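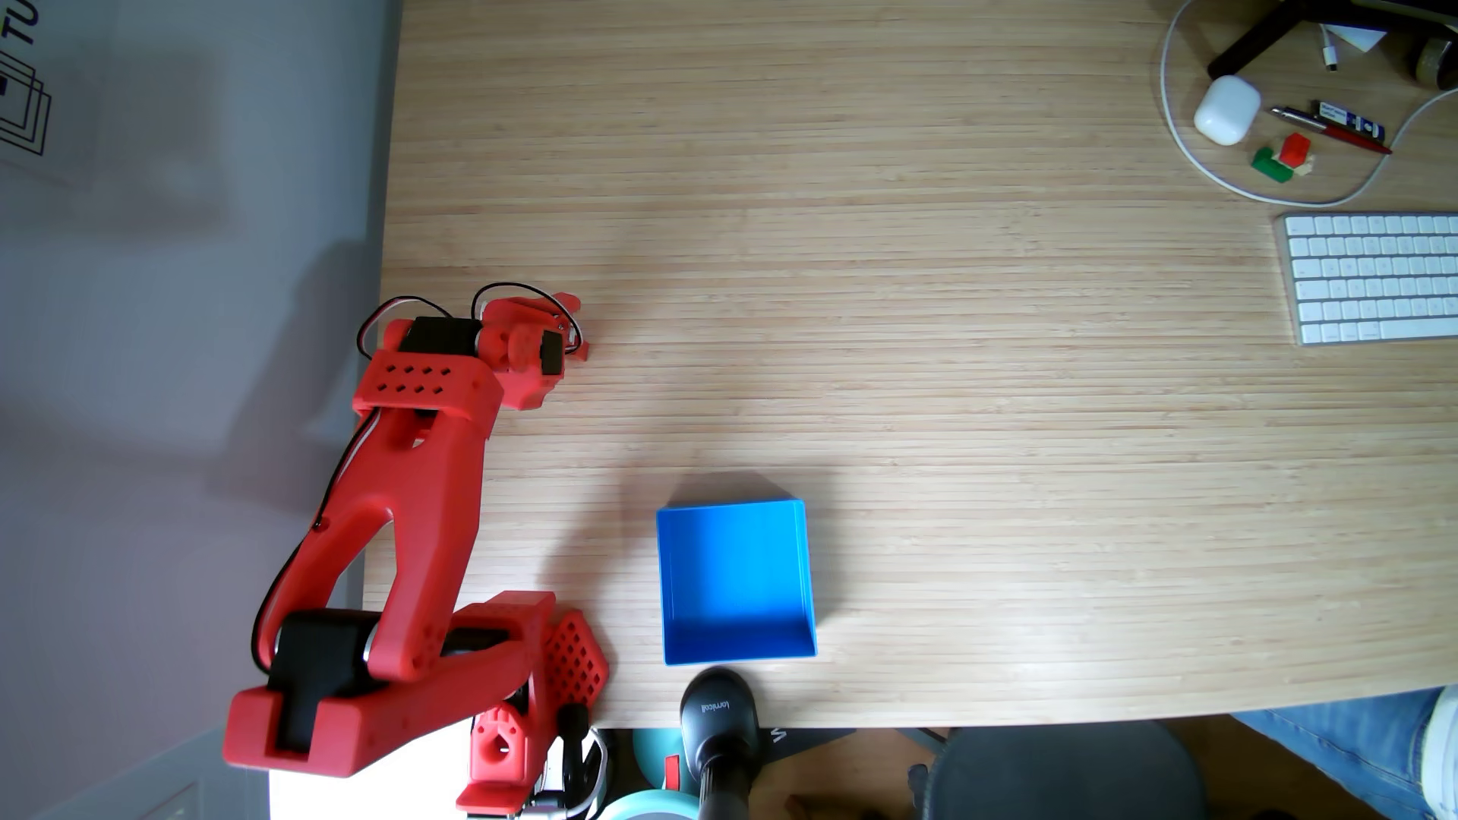 Retention of Household Papers: Revised Practice

Readers of this blog will recall that the household adopted a written policy on the keeping of papers shortly after the move to Prirkar. That policy has now been in force for six years and has been reviewed in full. The present post sets out the results of the review and the changes that took effect in June.

The original policy was written in some haste. The move had produced eleven boxes of paper, most of them unlabeled, and the only rule at the time was that nothing should be thrown away until it had been read. Reading proceeded slowly. By the end of the first winter two boxes had been dealt with, and a third had been opened and closed again. It was then decided that papers would be sorted by the office or firm that sent them and kept for seven years without exception.

Sorting by sender proved to be the weaker of these two decisions. A single bill for the repair of the boiler at the Costa Street house was filed under the plumber, the guarantee for the same repair was filed under the maker of the part, and the letter from the insurer that referred to both was filed under insurance. When the boiler failed again all three were required on the same afternoon. They were found, but the search took most of that afternoon and left the hall in a state that could not be presented to visitors.

The revised practice sorts papers by the thing they concern. There is now a folder for the boiler, and it holds every paper that mentions the boiler. There is a folder for the roof. The car has two folders, one for the car itself and one for correspondence about the parking permit, which has grown to a size that was not foreseen. Medical papers are kept by person and are outside the scope of this post.

Where a paper concerns two things, it is placed with the more expensive of them, and a half sheet is placed in the other folder stating where it has gone. The half sheets are cut from old envelopes. This small measure has done more good than any other part of the revision, and it is recommended to any household that still relies on memory for the purpose.

The counting of papers was undertaken once, for the review, and will not be repeated. The total came to 3358 sheets, including receipts. A number of these were second copies, and in one case there were nine copies of the same notice about a change in the collection of garden waste. It appears that each was believed at the time to be the first.

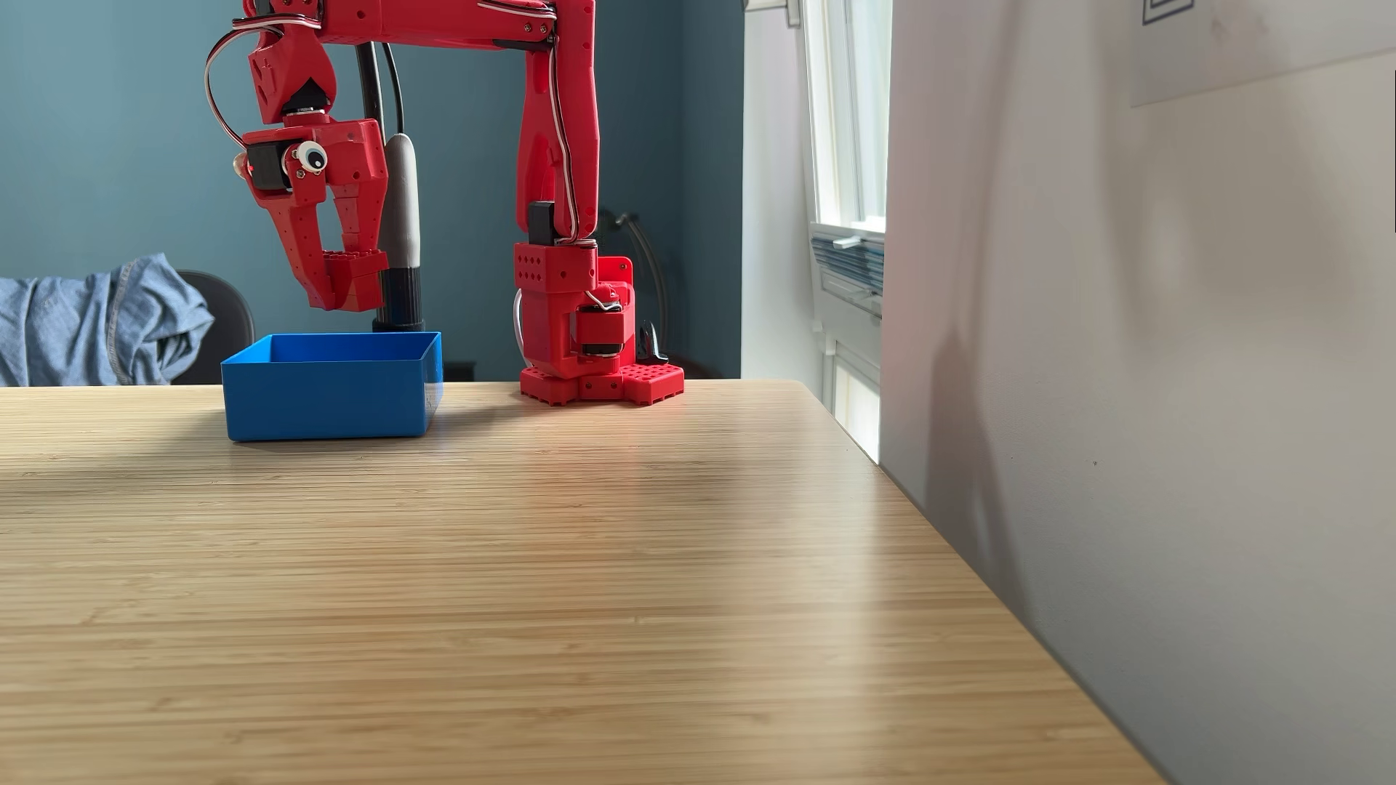
The matter of receipts requires a section of its own. Under the old policy all receipts were kept for the full seven years, on the view that it was simpler to keep everything than to decide. In practice most shop receipts are printed on heat-sensitive paper, and many of those from the early years had faded to a pale gray strip on which nothing could be read. The household had been storing, with some care, a large quantity of blank paper.

Receipts are now divided by amount. Any receipt for less than $200 is kept until the goods have been used once and found to be in order, and is then discarded. Receipts above that figure are copied onto plain paper in the same week, and the copy is placed in the folder for the item. The original is stapled behind it -- not across the print, where the staple has in the past obscured the date of purchase. Food is excluded, as it always has been.

Some readers wrote after the last post to ask why the papers are not simply scanned and the originals destroyed. A trial of this was made two years ago. The household purchased a Hiltix flatbed scanner, used, together with a one-year subscription to Grilteder, a program intended to read the text of each page and give the file a suitable name. The scanner was satisfactory. The naming was less so. A water bill was named "Dear Customer," as were the forty or so letters that followed it, and a certificate of some importance was named after the printer's address at the foot of the page. The files could be renamed by hand, but the time this took was greater than the time required to put the paper in a folder. The subscription was allowed to lapse.

The scanner has been retained for two uses. Papers that would be difficult to replace, such as the deed and the birth certificates, have been scanned and a copy lodged with a relative in another state. Recipes cut from newspapers have also been scanned, at the request of another member of the household, although these fall outside the policy and no view is expressed on them here.

Storage has been reduced from the original boxes to one metal cabinet with four drawers. It was bought from an office that was closing and was delivered with one drawer locked and no key. A key was cut by the locksmith near the bus station after a short delay, and the drawer was found to contain hanging rails, which were needed in any case. The cabinet stands in the back bedroom. It should be noted that a full cabinet of this kind is very heavy, and that it will tip forward if the two upper drawers are opened together. Ours has been fixed to the wall with a bracket. Any reader who keeps such a cabinet in a room used by children is urged to do the same before placing anything in it.

Disposal is now carried out once a year, in the week following the filing of the tax return. Papers bearing an account number are shredded. The shredder manages six sheets at a time according to its label, and four in practice, and it must be rested after ten minutes or it will rest itself. Shredded paper was for a time added to the compost, but it packs down into a mat if it is not turned in well, and most of it now goes out with the paper collection in a closed paper bag, as the town requires.

Two points remain unsettled. The first is the treatment of manuals. They concern a thing and so belong in its folder, but the manual for the oven alone is thicker than the folder provided, and it is printed in fourteen languages of which the household reads two. It has been proposed that the other pages be removed. The second is the box of letters and greeting cards, which was set aside during the move and has been excluded from every count made since. It will be considered separately, and probably not this year.

Comments are open below until the end of the month. Questions about the parking permit will be answered in a later post.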